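Plukstead lockt Turniergäste mit visumfreier Rückkehr, doch die Regeln sind dünn

Mon 10 Juni

Wer im vergangenen Jahr mit einem Turnierausweis zum Nondska-Cup nach Plukstead gereist ist, soll bis Ende Dezember noch einmal ohne Visum kommen dürfen. So steht es in einer Mitteilung der Tourismusbehörde der Stadt. Ein Gesetzestext lag ihr nicht bei, auf der Seite der Grenzbehörde findet sich bislang kein Wort davon.

Nach Angaben der Behörde gilt die Regelung für alle, deren Ausweis beim Turnier mindestens einmal am Stadioneingang gescannt wurde. Erlaubt sei ein Aufenthalt von bis zu 16 Tagen, und zwar einmalig. Wer zwischendurch ausreist, etwa für einen Tagesausflug über die Grenze, verliert den Anspruch auf den Rest. Kinder brauchen einen eigenen Ausweis, auch wenn sie damals auf der Karte der Eltern eingetragen waren. Wie sie an einen solchen kommen sollen, nachdem die Ausgabestellen geschlossen sind, geht aus der Mitteilung nicht hervor.

Kostenlos ist das Angebot ebenfalls nur auf den ersten Blick. Vor der Einreise muss der Ausweis in einem Onlineportal neu freigeschaltet werden, die Bearbeitung kostet 239 Kronen. Dazu kommt eine Krankenversicherung, die ausschließlich der Anbieter Pralteck verkauft. Einen Tarif hat das Unternehmen noch nicht veröffentlicht. Ein gewöhnliches Touristenvisum für 30 Tage dürfte damit für manche Reisende die bequemere Wahl bleiben.

»Man verkauft den Leuten eine Geste und schickt die Rechnung hinterher«, sagt Orhun Türkmen, der für einen Fanverband Gruppenreisen organisiert. Er habe das Portal am Wochenende viermal aufgerufen und sei jedes Mal auf der Startseite gelandet. Für den Herbst plant er vorerst weiter mit normalen Visa. Stornokosten übernehme schließlich weder die Stadt noch der Turnierveranstalter.

Die Behörde rechnet dennoch mit regem Interesse. Im ersten Monat sollen 1400 Besucherinnen und Besucher die Regelung nutzen, eine Berechnungsgrundlage dafür nannte eine Sprecherin auf Nachfrage nicht. Auch die Zahl der ausgegebenen Turnierausweise wollte sie nicht bestätigen. Die Hotels im Hafenviertel Shokri haben ihre Preise für die Herbstferien jedenfalls schon angehoben.
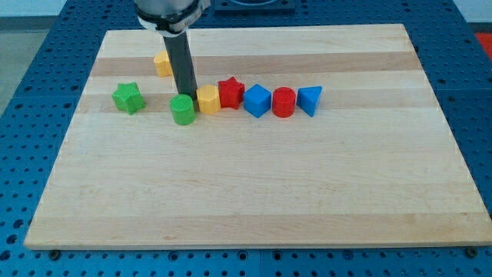 Wie die Kontrolle an der Grenze ablaufen soll, ist der heikelste Punkt. Die Ausweise wurden damals in mehreren Kategorien ausgegeben, und laut Mitteilung entscheidet die Kategorie darüber, welcher Schalter zuständig ist und welche Unterlagen vorzulegen sind. Auf der Karte selbst ist sie nur als Kürzel vermerkt. Bunte Sterne und Sechsecke aus Plastik, aufgereiht auf einem Holzbrett, lassen sich mit einem Blick auseinanderhalten, die Kürzel auf den Ausweisen nicht. Eine Übersicht für Reisende soll folgen, ein Datum dafür gibt es nicht. Fluggesellschaften, die Passagiere ohne gültige Papiere zurückbefördern müssen, dürften sich bis dahin kaum auf mündliche Auskünfte verlassen.

Offen ist außerdem, was mit beschädigten oder verlorenen Karten geschieht. Während des Turniers wurden sie an vier Stellen in der Stadt ersetzt, heute verweist die Hotline auf das Portal und das Portal auf die Hotline. Eine Kopie auf dem Telefon genügt ausdrücklich nicht.

Wer trotzdem fahren will, sollte die Freischaltung vor der Buchung abwarten und sich die Bestätigung ausdrucken. Die Grenzbehörde teilte auf Anfrage mit, sie prüfe den Vorgang und werde sich zu gegebener Zeit äußern.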